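Last updated: June

Re: [trominley-hist] Walking the Sayegh Ridge route

On Sunday, a list member wrote:

> I walked it end to end with the old county map in my pocket. 98
> minutes from the ford to the stone wall, same line the regiment took.
> You really feel what they felt. The Candlow pamphlet has it exactly
> right and I don't know why people keep picking at it.

I'm glad you had a good day out, but I don't see how it settles the route. The map you carried was drawn a generation after the fight. The pamphlet was written from that map. If you follow the map, of course you end up where the pamphlet says.

The wall is my bigger problem. The only officer's letter I've read puts his men "in the lee of the mill" at Prilitz when the firing started. The mill is 200 yards east of the wall, on the other side of the creek. Either he was lost or the marker is in the wrong field, and markers get put where there's room to park.

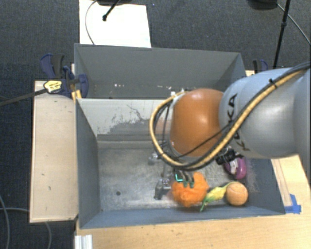 Trominley Reader wrote back off list that the letter was copied out by a granddaughter and could be wrong too, and that the creek has moved since. Fair enough on the creek. I'd still like to see the original before I take a copy's word over a pamphlet's, or the other way around.

Then there's the strength figure. The pamphlet says 3478 men went up the ridge. I've looked for a muster roll that adds up to that and haven't found one. Five companies are listed twice under different spellings, so my guess is somebody added them twice. Every book after Candlow repeats the number and cites Candlow.

If anyone has a page reference for the roll, please post it to the list. I don't need another photo of the marker.

Related threads:
Prilitz mill: which side of the creek?
Spelling of company names in the Candlow pamphlet
Parking at Sayegh Ridge

Contact the list owner | Back to top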